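Stovness Roller Blind, White, Chain Operated

Item 1252
Sold by Naseri Window Goods
In stock, ships in 5 days

I put off buying blinds for the shop for way too long, and then I picked these for my own windows before I ever listed them, so you're getting the opinion of somebody who pulls one up and down every day. The Stovness is our plain white roller blind. No pattern, no valance, no remote to lose down the side of the couch. You pull the chain, it goes up. You pull the other side of the chain, it comes down. I like that in a blind!

What I like about it

The white is a soft, quiet one that sits nicely next to painted walls. I had a glossy blind before this (an Urnach, which we used to carry and don't anymore) and it always looked like a shower curtain to me. The Stovness fabric is flat and hangs straight, and the hem bar at the bottom is heavy enough that it doesn't swing around when the window is open a crack.

It's a light-filtering fabric, so please don't order it for a bedroom if you need real darkness. You'll get a gentle glow in the morning and decent privacy during the day. At night with the lamps on, people outside may see shapes. If you want full dark, look at the Nolodance, same brackets, thicker cloth.

I keep mine pulled partway down most of the time. It takes the glare off the top of the glass and I still get the view, and it looks good against a black window frame, which I wasn't sure about when I started.
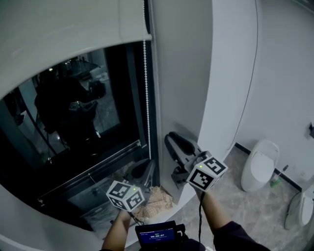 Chain and fittings

The chain is white and beaded, and it comes on the right side unless you tell us otherwise. Left side costs nothing extra, just put it in the order notes. Every blind ships with a chain tensioner, and I want you to screw it to the wall or the frame with the chain pulled taut. A loose loop is a danger to little kids and pets. Keep cribs and beds away from it too, please.

In the box: the blind on its tube, two end brackets, four screws, the tensioner with its own screw, and a small sheet with the steps on it. Wall plugs aren't included (walls vary too much, and I got tired of guessing wrong for people).

Measuring

For an inside fit, measure the width of the opening at the top, the middle and the bottom and send us the smallest number. We take off the bit needed for the brackets, so don't do it yourself or you'll end up with gaps. For an outside fit, give us the full width you want covered. If your opening has a rounded or curved edge, measure across the flat part where the brackets will go, and send a photo if you're stuck. The narrowest we cut is 30 inches.

Cleaning

Dust it with a dry cloth or the brush end of the vacuum. Spots come off with a damp sponge and a drop of dish soap, dabbed and not scrubbed. Let it dry all the way down before you roll it back up.

Price and shipping

Blinds start at $50 and the price goes up with the width. They're cut to your size, so I can't take them back for a wrong measurement, but if one shows up bent or marked, write to me and I'll make you a new one.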